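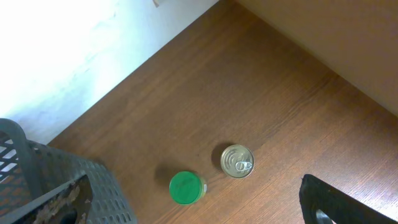 Corner of a room, white wall and beige panel.

Week 4 handout: Personal space and distance

Proxemics is the study of how people use space when they deal with each other. We cover the four common zones, what shifts them, and how seating changes a conversation.

The four zones
Intimate: touching, or close to it. Family and partners.
Personal: arm's length. Friends, and most chats at work.
Social: across a desk or counter.
Public: speaker to audience.

The edges between zones are not fixed. Age, upbringing, noise and how well two people know each other all move them. A distance that feels friendly to one person can feel pushy or cold to another, so avoid judging on distance alone.

Seating
People at the corner of a table tend to talk more than people facing each other across it. Side by side suits a shared task. Face to face suits bargaining — or an argument.

Reading
Tredham course reader, pages 50 to 71. Skip the section on animal territory, it is not on the test.

Field task
Watch a public place for 18 minutes (library, bus stop, food court). Write down where strangers choose to stand or sit, and what they do when someone comes too near: turning away, stepping back, putting a bag on the next seat. Do not record names or take photos. Label your notes by setting and time of day.

Hand in one page at the Ismont office, with course code 2373 at the top. Students who did this task in October do not need to repeat it.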